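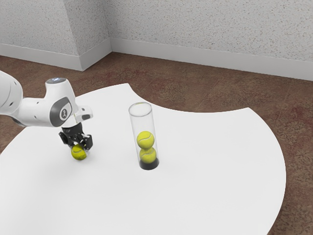 Tennis balls and the clear tube on the white table.

December, notebook of the felt group, Bratton workshop

Today I continued with the wool felt for the Stostora order. The last sheets came out too soft on one side, and I wanted to know if the fault is in the carding or in the washing. I think now it is the washing, but I am not yet sure.

I cut 8 squares from the same batt, all in the same direction of the fiber. Four went into the bath at 40 degrees with olive soap, and the other four into the same bath but with the soap from Haddad, which we bought in autumn. Rolling was by hand on the bamboo mat, 6 minutes on each side, then a quarter turn and again. My arms know it this evening.

The olive soap squares shrank evenly and the edges stayed straight. The Haddad squares shrank more in the length than in the width, and two of them have a loose skin on the top which one can lift with a fingernail. I wrote O and H on paper tags and pinned them at the corner. Please do not remove the pins, even if the squares look finished.

After rinsing I put a little vinegar in the last water, as always. The smell is gone when the felt is dry, so please nobody complain before that.

One mistake from my side: I forgot to weigh the squares before the bath. So I can compare only the size and the thickness, and the thickness I measured with the old caliper, which presses too much into soft material. Next time weigh first. I have put this on the wall by the sink also.

Color: the gray batch from Zanbridge bleeds. The first rinse was quite dark, the third was still not clear. For Stostora this matters because they will sew the gray next to the white, and I would not like to see the result after rain. I left a strip of the gray wet between two pieces of white cotton, under the iron weight — tomorrow morning I look how much went over.

To do:
Weigh the dry squares anyway, to have at least this number.
Repeat with the Haddad soap at half the amount.
Ask Zanbridge which dye is in the gray, and if they rinse it before carding.
New bamboo mat, the string on the old one is broken at the end.

Drying rack is full until noon. The squares lie on the lower shelf, flat, please turn them if you pass by.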